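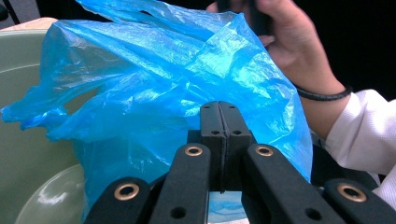

The blue bag and the gripper.

FOLDING SEASON

20 shares · 3 comments

Mr. Ye had signed us up for Household before asking whether anyone wanted Household. The regional contest had other categories. One of them had drones in it.

"Drones are for people with a budget," he said, and put a plastic bag on the table.

The robot was called Jorum. It lived in the supply closet with its arm folded and its power supply in a cookie tin, and it knew how to do one thing, which was wave. By October it was supposed to tidy a table in front of judges. The way to get it there, according to Mr. Ye, was for us to tidy the table ourselves, over and over, holding a plastic gripper like a pair of salad tongs, while the gripper recorded everything. We needed 800 good runs. Then Jorum would study them and become us.

"What if we're bad at it?" Cleiton asked.

"Then it will be bad at it too," said Mr. Ye, "and we'll know whose fault that is."

Jussara Evangelista was captain on account of having brought her own screwdriver. She made a chart. The chart had columns for PICK, PLACE and ATTITUDE, and I was in trouble in the third one by the end of the first afternoon. I had picked up the bag, fine. I had then waved the gripper around to shake the bag off, because it was clinging, and Jussara wrote "theatrical" next to my name in pen.

"Do you want the robot doing that?" she said. "At regionals?"

I sort of did.

The bag was worse than it looked. A block is where you left it. You close on a block and you have a block. You close on a bag and you have some air and a corner, and the rest of the bag has gone off to the left to think about things. Cleiton said it was like trying to pick up his grandmother's opinion. He talked through all his runs, which was allowed, as the gripper had no microphone, though Jussara checked.

After the bag came cloth. Mr. Ye believed in cloth. He said anyone could train a robot on cubes and that the Proltex team, who had matching jackets, would certainly be doing cubes.

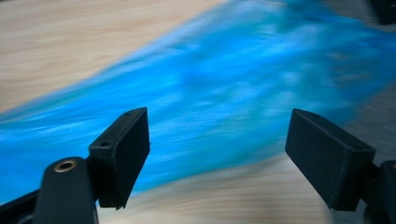

"Slower," said Jussara.

"This is my slow."

"It has to learn from this. You're its mother."

I did not care for that. I slowed down anyway, and got so careful that I stood there with the fingers open on both sides of the thing, waiting for it to feel like the right moment, until Mr. Ye looked up from his sandwich and asked if I was having a stroke. Jussara gave me a check mark for attitude. It was my first, and I went home and told my mother, who asked if there were drones.

We trained Jorum on what we had at the end of September. It took all night on the computer in the library, with a sign taped to the monitor that said DO NOT TURN OFF, under which someone had written "why." In the morning we all got there before first bell and Mr. Ye pressed the key.

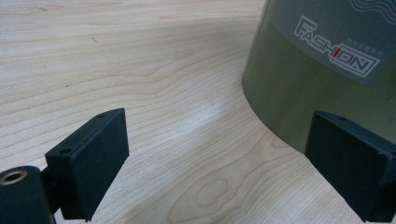

Jorum reached out over the table and stopped. It hung there humming, fingers open, above a patch of wood with nothing on it. The cloth was a good foot away. We waited. Cleiton whispered that maybe it was aiming at the container, the big green one with FASHION slanting down the label and the I in red, and Jussara whispered back that the container wasn't part of the task, it was just there, it had always just been there. "Well, it's in all the runs," Cleiton said, not whispering anymore. "Maybe it thinks we're fans."

Then the arm moved. It went to the cloth, opened its fingers on both sides, and waited. It waited long enough for Mr. Ye to put his coffee down.

Everybody looked at me.

"Is it broken?" said Cleiton.

"No," said Jussara. She was already flipping back through the chart. "No, that's very accurate."

The fingers closed. Jorum lifted the cloth a couple of inches, and I thought, okay, all right, here we go, and I may have put my hand on Cleiton's shoulder. Then it shook the thing, hard, from side to side, like a dog with a slipper, and flung it at the whiteboard.

Jussara uncapped her pen.

"In my defense," I said, "you wrote that one down as theatrical. You didn't say to delete it."

Mr. Ye went to get the cloth. He smoothed it out on the table, looked at it for a while, and asked if any of us knew what the drone people did about fees.

3 comments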